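Teaching by demonstration (robotics)

Teaching by demonstration, also called programming by demonstration or simply "showing", is a way of getting a robot to do a job by having a person carry the job out through the robot itself. The person may take hold of the arm and move it about, or may steer it from a distance with a matching set of controls, and everything the arm does in the meantime is written down for later use. Kitchen tasks are a great favourite for this sort of work, and steamers, pots and lids turn up in it again and again.
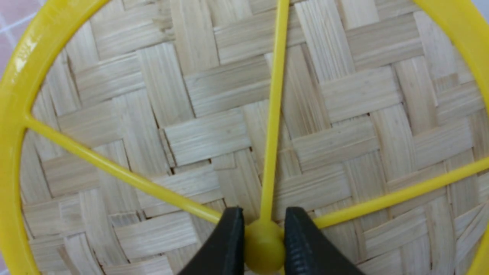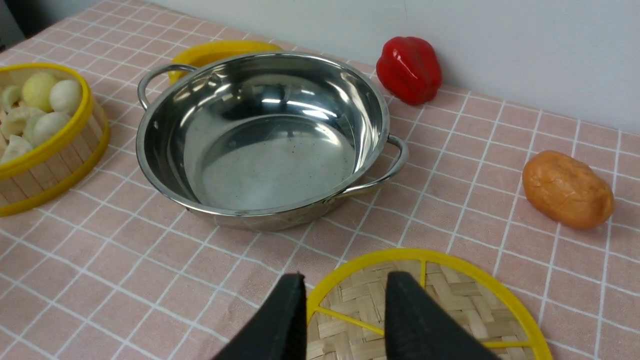
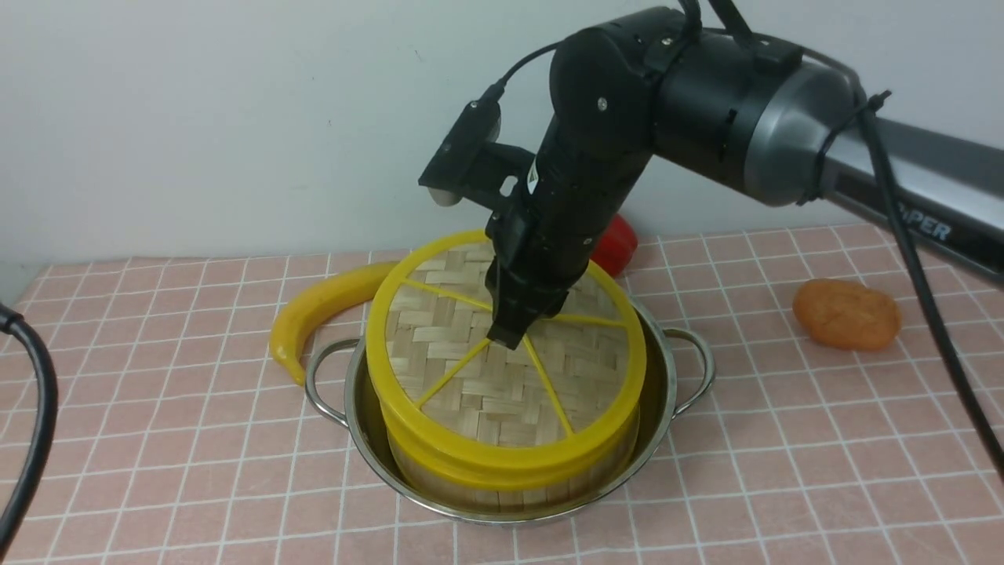

Leading by hand

The older of the two methods, and to many people still the friendlier one, is to take the arm by the wrist and lead it through the movement, rather as one might guide a child's hand over the first letters of the alphabet. The motors are set to give way under a light push, and the joints record their angles as they go. It needs very little equipment, and most newcomers have the feel of it within an afternoon. The drawback is that the teacher's own hands and sleeves tend to wander in front of the cameras, and a learning program may come to rely on seeing them – a habit that can be remarkably hard to break afterwards.

Remote control

In the second method the teacher keeps well back and works a controller, often a smaller arm of the same shape, which the robot copies joint for joint. The Arnia controller is of this kind, and the Weidemann handle, which reports only where the hand is and how tightly it is squeezing, is a simpler relation of it. Remote control keeps people out of the pictures and allows two arms to be worked together, but it asks for patience. A teacher usually feels nothing of what the gripper touches, and has to judge by eye when the fingers are properly on either side of a knob or handle.

Lids and small knobs

A steamer lid is a good deal more awkward than it looks. The knob at its centre may be small and rounded, so that the fingers must come down on both sides of it fairly evenly, and if they close too high they may simply slide off. A lid lifted at a slant can catch on its own rim. Teachers are generally advised to pause for a moment above the knob, to lower the gripper straight down, and to close it slowly. A camera at the wrist is a great help at this stage, giving a close view of the fingers and whatever lies between them, while a second camera placed higher up keeps track of the pot and everything else on the table.

The Zotetby recordings

One modest but often borrowed collection was made at the Urar workshop in Zotetby. It holds 762 recordings of lids, baskets and pots being handled, of which 623 were made by remote control and the rest by hand. After sorting, 422 were judged clean enough for training, and the others were kept – quite sensibly, many feel – as a record of hesitations, fumbles and second attempts. The work was shared among 4 teachers, whose styles differ enough that a practised eye can tell them apart.

See also

Joint recording
Gripper fingers
Wrist cameras
Remote handling

This article was last edited on Sunday, October 13, 2024.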